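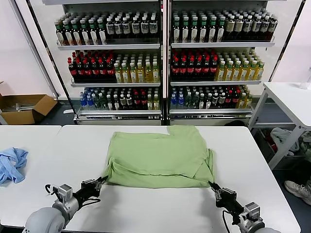

Light green T-shirt, part folded, on the white table, with the drinks shelves behind.

Kerkham Clothing Exchange: progress report to the Monden Fund, spring quarter

Sorting and folding
We said we would have 200 garments folded, sized and ready to hand out by the end of June. We have done almost all of them, if a generous view is taken of the word folded. T-shirts remain the difficulty. A shirt will go into a rectangle willingly enough, then bulge down one side as if it had eaten lunch. We now aim for a shape that stacks, and have stopped comparing ours with the ones in shops.

Space
Pushing the white tables edge to edge has helped a good deal. Unfolded things wait on one while folding happens on the other, and the seam between them is respected by everything except sleeves.

Spending
The Vlachopoulos storage boxes came in under budget at 30 pounds. We bought 5 and could use more. The Usby branch has asked to borrow two and we are thinking about it - slowly.

Behind schedule
Size labels. Our first batch came unstuck in the cupboard and had to be redone by hand. Children's sizes are finished, adults' are not, and 32 items are still in a bag marked "medium?".

Next quarter
Finish the labels, empty the bag, and open one evening a month until 7pm. We would like to move the unspent printing money to hangers and would be grateful for a yes or no before the next payment.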